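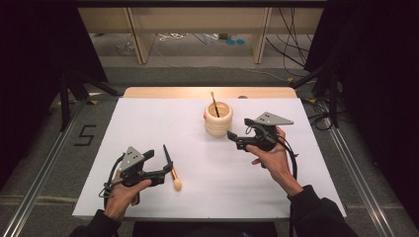
Hand-held grippers in use above the work board, with a ribbed cup and makeup brushes.

Joltatside Releases Two-Handed Demonstration Set for Small-Object Handling

Joltatside has released the first part of its two-handed demonstration set, covering the placing of makeup brushes into an upright cup and their removal from it. The set contains 1,039 accepted demonstrations, selected from 1,484 recorded by 19 operators. It is available to research groups and equipment makers under a no-fee license.

All demonstrations were made by hand. The operator holds one gripper in each hand and performs the task directly at the table, with no robot arm in the loop. Jaw opening, gripper position and video are logged on a common clock. The recordings are then converted to arm motion for the robot that is to be trained.

"With remote control, the operator waits for the arm, and the timing of the demonstration is the timing of the arm," said Aino Pitkänen, head of data collection at Joltatside. "For a thin handle and a narrow opening we wanted the operator's own timing. The conversion step is harder, but it is done once."

The task was chosen for its tolerances. A brush handle is thin enough to turn between the jaws when it is picked up off center, and the cup can be knocked out of place by a small side load. Operators were free to choose which hand held the brush and whether to steady the cup with the other gripper -- both methods appear in the set and are labeled separately.
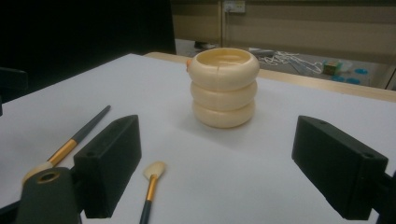
Iida Laaksonen

Each accepted demonstration begins with both grippers clear of the objects and ends when both have been withdrawn. Recordings were rejected for dropped samples, loss of position tracking, or contact between the two grippers. Failed grasps followed by a successful second attempt were kept and marked as recoveries.

A separate group of 400 demonstrations was recorded by remote control on the same task, using a pair of arms at Laitinen. These are supplied for comparison and are not counted in the main total. Reece Cropper, who managed the remote-control sessions at Laitinen, said the two groups should not be mixed without adjusting for speed.

"The paths are similar, the pauses are not," Cropper said. "A policy trained on both without correction will tend to stop above the cup."

The release includes calibration files for both grippers, the label definitions and a conversion script for six-axis and seven-axis arms. Jaw force was not measured. Users who need force data will have to collect it on their own hardware.

A second part, covering caps and small jars, is planned for July. It will use the same file layout, and scripts written for the first part will run without changes.

Requests for access should state the arm model and the intended use, and should be addressed to Stella Magesa, data licensing, Joltatside.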